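Gronitport Desk Greenery

Version of August 2018

Gronitport is a small collection of notes and pictures on putting together leafy arrangements for offices. It covers sprigs, long grass-like blades and white flowers, and how they are placed near desks and chairs. Plant care is not part of it.

Contents

notes/ — one text file per arrangement
pictures/ — JPEG files, named to match the notes
stems.csv — the stem list, 1000 rows

Each row in stems.csv gives the leaf shape, the stem length in inches and the arrangement it belongs to. Stems that were never placed have a blank in the last column.
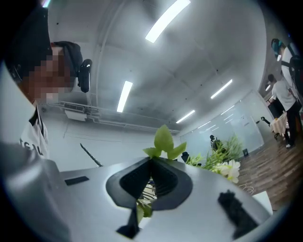 Leaf shape is one of 7 values. "Broad, pointed" and "grass-like" are the most common. Flowers go in the same file with the leaf shape left empty — filter on that column if you only want greenery.

Known problems

The Girard notes use centimeters. Convert them before merging. In the Bornov folder, 15 files have no matching picture. Real and artificial stems were not always told apart before April, so treat that field as unreliable in the older rows.

Use

Free for teaching and research. Please credit Barasa Interiors, which keeps the master copy. Corrections go in errata.txt, newest at the top.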